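Zeddale Playhouse Forum > Shows and Tours > The Lostance Sisters musical: worth the drive?

bramk_balcony
22 Oct 2024
Has anyone seen the Lostance Sisters show yet? It gets to Zeddale in May and my wife wants to book now. I know two of their songs, and one of those may be a mattress ad.

Lorena F.
Saw it in Stinon. Four singers, a real band, and a plot you could write on a ticket stub. They meet, they get famous, they fall out over a bus. I had a great time and I'd go again.

HubertM
I was at the same run and had a less great time. The second act is 80 minutes long, and a good part of that is people in nice coats being sad about contracts. The singing is fine. The talking between the singing is where I started reading the fire exit notice.

Lorena F.
The contract stuff is what happened to them, Hubert. They can't sing "Porch Light" the whole night.

HubertM
They did sing it 4 times.

Lorena F.
One of those was the curtain call. Doesn't count.

pitstalls
It counts if you're sitting there.

bramk_balcony
So that's one yes, one no, and a ruling on curtain calls. How are the seats? The Zeddale hall holds 700 and I've been stuck behind the same pillar twice.

Nélida C.
Go for the left side of the balcony, second row. The front row has a rail right at eye level, unless you're tall, in which case you're the problem for row two. Also, ask at the box office who's on that night. Pascual Durán sings the manager at most evening shows and he's the best thing in it. The matinee understudy was good too but played him much nicer, and then you wonder why anybody's yelling.

HubertM
I'll give you Durán. He got a laugh out of the word "Domínguez" and that's only the name of the record label.

pitstalls
The set did nothing for me. One sofa and a staircase that went nowhere.

Nélida C.
I liked the staircase. It's plain on purpose, so the lights can do the work, and when the oldest sister walks out on the group you get that long slow fade with just the piano.

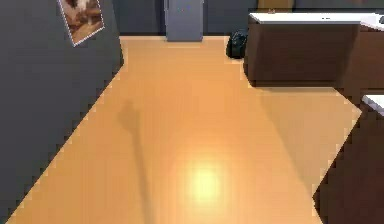

My sister cried at that part, and she cries at nothing. She didn't cry at my wedding, which I've brought up – more than once. Bring tissues and don't buy the program, it's mostly ads for dentists.

Lorena F.
Seconding the fade. The piano player deserves a raise.

HubertM
It was a slow fade. I had time to think about parking.

bramk_balcony
OK, booked. Balcony left, second row, evening show. My wife says thank you to Nélida and Lorena. She has asked me not to sit near Hubert.

HubertM
Fair. I've got tickets for the night after.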